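Shop > Play > Building > Plain Wooden Blocks

Filed under: Open-ended play, Blocks & building, Playroom floor

Cavow Plain Blocks, 80-piece set

Item 1059

We've carried a lot of blocks over the years, painted ones, lettered ones, ones with little windows cut through, and this is the set that keeps going home with people who came in for something else. It's just plain wood. No paint, no stain, smooth all over, in a handful of lengths from short chunky pieces up to the long ones that every kid grabs first. I love it!

The set comes in a cotton drawstring bag, and the bag is a good one (wide mouth, thick cord, small fingers can open it alone). There are 80 pieces and they're cut so the lengths work together. Two shorts end to end match a medium, two mediums match a long. You don't have to explain that to a child. They find it when they're building a wall and need it to come out even, and then they use it for everything.

What's in the bag

Short blocks, medium blocks, long blocks, and a few flat planks for roofs and bridges. All of them have straight, square ends, so a long block will stand upright on a level floor and stay there until a little brother comes through. Edges are lightly eased. You still get a crisp line where two blocks meet, and that's what makes a tower look like a tower.

Because the wood is left bare you'll see grain, especially on the ends, and no two pieces match exactly. Some are paler than others when they arrive. They all darken a bit over the years, and I think they get prettier. If you want perfectly even color, the painted set from Trornetti is item 1257 and it's a nice set too, with slightly smaller pieces.

On what surface?

Hard floor or a thin mat. Thick carpet is frustrating for anything taller than a few blocks. At our Monday play table we put them out on printed mats, the kind with artwork all over, and the picture changes what gets built. Kids who would normally go straight up start laying roads and fences and giving things names. The Ahonen mat, item 226, is the one we use most, and it rolls up small enough to stand behind a door.

Csenge Szilágyi, who runs the play table, likes to start new kids with two long blocks stood side by side and nothing else. Then she waits. Somebody always adds a short one, usually at an angle, and off it goes. She has seen castles, a car wash, a dentist's office, and a very long bed for a snake.
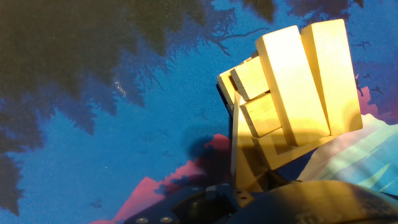
Zoi Panagiotou

I get asked a lot about plain wood against color, and my answer is the light. Put unpainted blocks anywhere near a strong lamp or a sunny window and the pale faces nearly glow, while the sides turned away go a soft orange-brown. It makes even a lopsided little pile of shorts and uprights look like architecture. Try it late in the afternoon with the overhead light off — you'll end up building something yourself.

Care

Wipe with a barely damp cloth and let them dry flat, out of the bag. Don't soak them and please don't put them in the dishwasher. If one gets a rough spot after a hard landing, a few strokes of fine sandpaper along the grain will take it right off. Crayon comes off the same way, or you can leave it. Ours have plenty.

Goes well with

Ahonen printed play mat (226). Rerer storage crate, the low one, for families who find that a bag on a hook never gets used. And a second bag of the same blocks if you have more than one builder at home — the lengths are the same from bag to bag, so the sets mix without any fuss.

Single replacement blocks are available at the counter. Tell us short, medium, long or plank.

Last updated: June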